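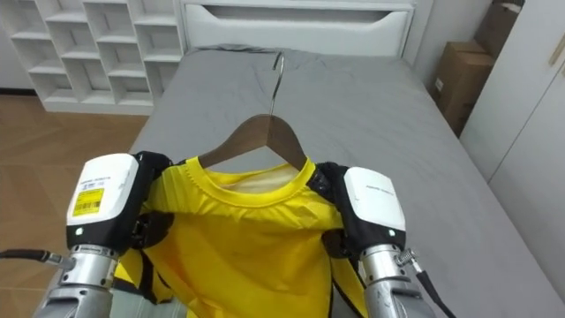
Osvaldo Cocco told me in my first week that if I zeroed the grippers before the arms had warmed up, I'd be doing it all over again by lunch. I nodded, wrote it down, and then zeroed them cold anyway (I was excited!). He was right, and I lost most of a morning to it, so I'm starting my report there.

Project report: Setting up and looking after the Ulanora two-arm cell
15 October 2026

My project was the maintenance side of Ulanora, our clothes-hanging cell. The people on the software side of the Palumbo lab get to teach it how to put a T-shirt on a hanger, and I get to make sure both arms close when they're told to. I took over in August with a folder of notes, half of them in pencil, and by the end I'd rewritten pretty much all of it.

Warming up and zeroing

The arms run an empty motion loop for 16 minutes before anything else happens. After that I open both grippers all the way, let them close on nothing, and store that as zero. Left one first, then right, then left again as a check. I like the second check a lot more than I did at the beginning, because the left gripper is the one that drifts. If the two readings don't match I do the whole thing over. It's boring and I usually ate my breakfast during it.

The status lights have to be green on both sides before I hand the cell over. Green only tells you the gripper is powered and talking, though. It doesn't say a thing about whether the zero is any good, and I got caught by that more than once.

Finger pads

Cloth is gentle stuff, so I figured the pads would last forever. Nope! Lint works its way into the surface and the grip goes slick, and then a shirt slides out by the shoulder right when you need it to stay put. I wipe the pads with a barely damp cloth at the start of every session and swap them on a schedule. Our pads come from Hoditz, and the old notes said they were good for up to 600 grasps. Mine got slippery a good deal sooner on knit cotton, so I started logging grasps per pair and swapping by feel plus the log. The worst pair was done at 73, but I'm pretty sure I'd put it on crooked.

Hangers were harder on the pads than shirts were. A smooth wooden hanger wants to roll between the fingers, and if you crank up the force to stop it, the pad edges start to chew.
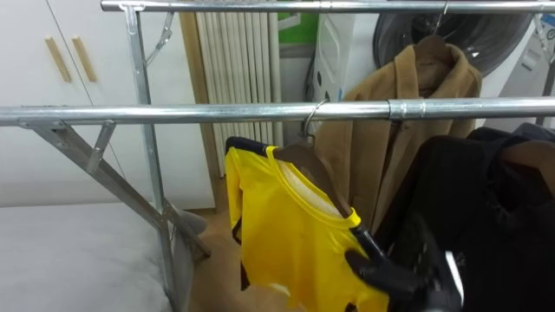
So I ended up with a separate force setting for hangers and another for fabric, and I wrote both on a piece of tape stuck to the control box. Before that we had one setting for everything, and it was a bad compromise for both jobs.

The cable problem

This was my one real repair. In the middle of a session the right gripper would drop out for a second and come back like nothing had happened. I swapped the gripper first (wrong), then blamed the software (very wrong, and I apologized with donuts). The trouble was the connector on the forearm. The threaded collar had backed off a little, and whenever the arm reached high the cable tugged on it. I tightened it, gave the cable more slack, and added an Imeck clip to take the strain. Now I check both collars with my fingers before warm-up.

What's still open

I never found out why the left gripper drifts. I'd like whoever has the cell next to log the zero at the end of a session too, so we can see if it moves while working or overnight. The spare pads are in the top drawer, and the log sheets are underneath them.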